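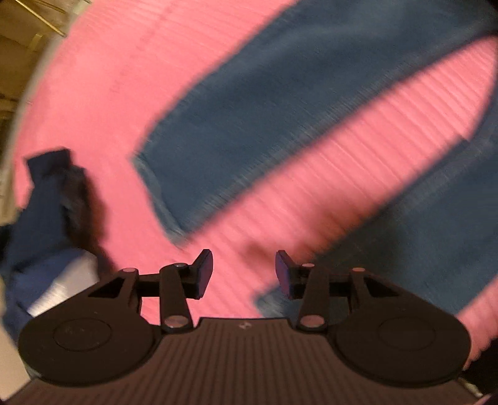
A black hand-held gripper with a pink and dark blue textile behind it.

Rare Sedge Recorded at Catuleck Bog
16 December 2019

The Luleo Botanical Society has confirmed a population of few-seeded sedge (Carex oligosperma) at Catuleck Bog, where the species had not been listed in any earlier survey. The plants grow along the northern margin, among leatherleaf and small cranberry.

Fanni Pálfi, the Society's field botanist, recorded 141 flowering stems in 17 plots. Specimens collected in May were examined by Siebe Dekker of the Hamdy Herbarium, who confirmed the identification last month. Two sheets have been added to the herbarium's permanent collection.

"The sedge is easy to pass by when it is not in fruit," Ms. Pálfi said. "We will return to the same plots next season and extend the survey toward the Grumov outlet."

The northern boardwalk remains open to visitors. Three side paths near the plots have been closed until further notice – the peat there is soft and recovers slowly from foot traffic. Collecting of any plant material at the bog requires written permission from the Society.

The full survey report will be available to members on request from the Society's office.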